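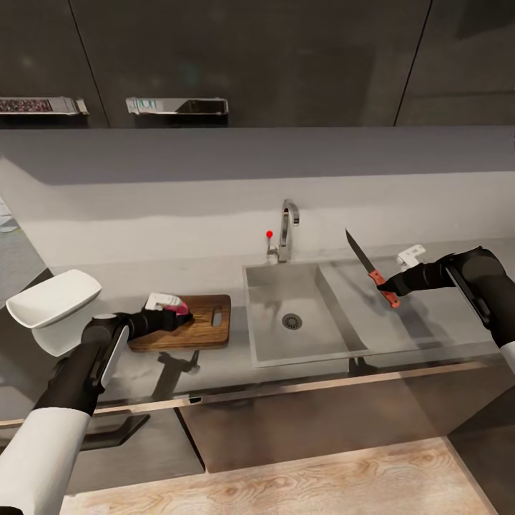
Dark cupboards over a grey counter.

Home Stories Games Archive
2 min read
Last updated: 2026-07-03

The king of Wavport had lost to the frog 28 times. He was the last boss in a Psarras game, and losing was his job. Between fights he stood behind the throne and listened to the coins drop in the arcade at Cakham.

In February the machine was sold and moved to Vadwood, where fewer people came.

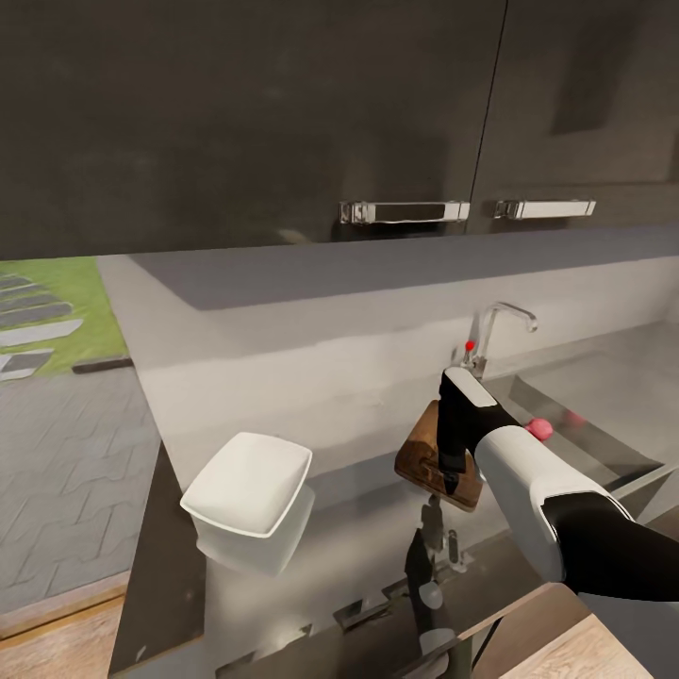 Short Fiction

"You could win one," said the frog. "The boy playing me is hopeless."

The king looked at the score. It said 3,140. He lifted his hammer and held it there.

"What happens after, if I win?"

"I don't know. I've only seen the ending where you fall in the sea."
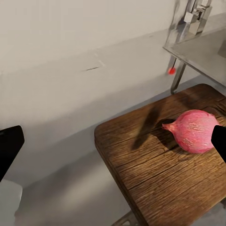
The boy pressed jump too early. The king brought the hammer down, and the music stopped. The two of them waited in the dark throne room while the screen counted down from ten.

"Is this it?" asked the king.

"I think he's looking for another coin," said the frog.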